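Unit 8: Good practice for two-handed handling
Course notes, Gasach workshop. Prepared by Gebhard Zwahlen.

These notes go with the practical in room 12. Read them before you book a slot. The written rules for the cell are in the Purthorpe binder by the door, and where the two differ, the binder wins.

1. Before power-on
Walk the floor first. Leads that cross the carpet get moved or taped down. Bins stay out of the path of the base. The person on the stop button does nothing else during the run – no typing, no phone.

Write down the speed limit you are using. For a first run with a new part, use the lowest setting in the menu.

2. Choosing the grasp
A part with a raised rim should be held by the rim, one hand on each side. Keep the fingers off the inner surface where you can. Glossy parts show marks, and marks make it hard to tell later whether a scratch came from the hand or was there already.

Both hands close before either arm lifts. If one hand reports a fault, the other holds its position and the operator decides what comes next. Do not script an automatic release.

3. Moving the part
Tilt only as far as the task calls for. Wrist joints run out of range sooner than students expect, and in the Sareline exercise most stops came from a tilt that began too early.
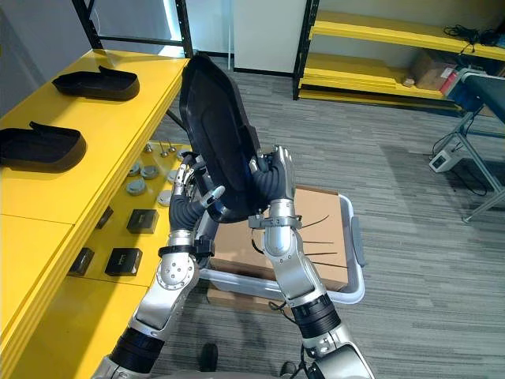 Stay clear of the table edge until the part is above it, then turn. Small items on lower shelves are out of bounds for this exercise, and so is anything you did not log at the start.

4. Logging
One line per run: part, grasp, speed, result, initials. A stopped run is still a run and gets its line. Use form 11, not the old Schnyder sheet.

Reading for next time: binder section 4, on shared work areas. Bring your log.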